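**Subject: Re: [smallkitchens] Wire baskets — worth it or just more clutter?**

Hi all, and thanks to Maiara for getting this one going again. Two months in with my basket and I have a lot to report!

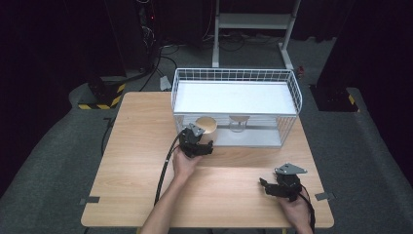
Cups were the reason I bought a basket in the first place. My only cupboard near the kettle is a shallow one with a door that swings the wrong way, so every morning I was reaching around the door, past the plates, for one cup. Now the everyday ones live in a white wire basket on the table, with a flat white board across the upper part so that I get a shelf on top and a little garage for cups underneath. The tan one on the left and the clear glass next to it are the two we use most, and they go in with room to spare. I keep the glass a bit farther back on purpose, because I am clumsy before eight in the morning and the tan cup can take a knock much better than the glass can.

Maiara Pacheco wrote:

> I've got one of those open grid baskets from Bikar and I can't decide if it's helping. Things tip over in it, small stuff falls through the bottom, and it seems to collect whatever is in people's pockets. Benedito says I should have bought a closed bin. Does anyone use one for cups or glasses? How do you keep them upright? And do you put it in the cupboard or leave it out? Our counter is 111 cm from the stove to the wall and I'd like to keep most of that for chopping.
>
> Also, is anyone stacking them? I'm nervous about the weight.

Taking these in order, more or less.

Tipping: mine did the same thing until I put something flat under the cups. Thin wire is a miserable floor for anything with a small base. I cut a piece of cork liner (Pomell sells it by the roll, and one roll will do every drawer you own) and laid it in the bottom. A folded dish towel works too, and you can wash it. I used a towel for the first couple of weeks and only switched when I needed the towel back.

The board on top: please try this, it's the best part! Mine came out of an old shelf unit and I had the man at Barbosa trim it down for me while I waited. Measure the inside of the basket at the top, not the outside, and take off a hair more than you think. My first attempt was too snug and I had to pry it out with a butter knife. It should lift out with two fingers so you can wipe it down. Keep light things up there. I put the tea tin and the sugar on it, and they come off when I need the table for dough.

Pockets: yes, ours collected keys and receipts too. Once the lower half was full of cups it stopped, mostly. I did find a battery in the tan cup last week.

In or out: I leave mine out, but I have a table and you have a counter, so I'm not sure my answer is any good to you. With 111 cm I would turn the basket so the short side faces you and push it right up to the wall. You lose less chopping space that way, and you can still reach in from the front if yours is open there. If it isn't, Unnur Lund posted a while back (June, I think?) about snipping out the front wires on hers and filing down the ends. She wore gloves and so should you.

Stacking: I wouldn't with glass. Anderson Honorato stacks three in his pantry, but those hold onions and bags of rice, and he has tied them together at the corners with wire. It looks solid as a house. For cups, one level with a board is plenty for us.

I should say that I never put them in there wet. They dry on the rack first, and then putting them away takes about as long as it takes to type this sentence. My daughter does it without being asked now, which I could not say of the cupboard!

One question of my own for the list. Has anyone found a good way to clean the corners where the thin rods meet? I have been using an old toothbrush and baking soda, and it's fine, but it's slow. Boddale has a narrow bottle brush that looks about right and I'm tempted.

Maiara, do send us a picture of your counter if you get a chance — I'd love to see what you're working with. And tell Benedito that a closed bin is a very fine thing for potatoes.

Happy sorting,
Ivone Medeiros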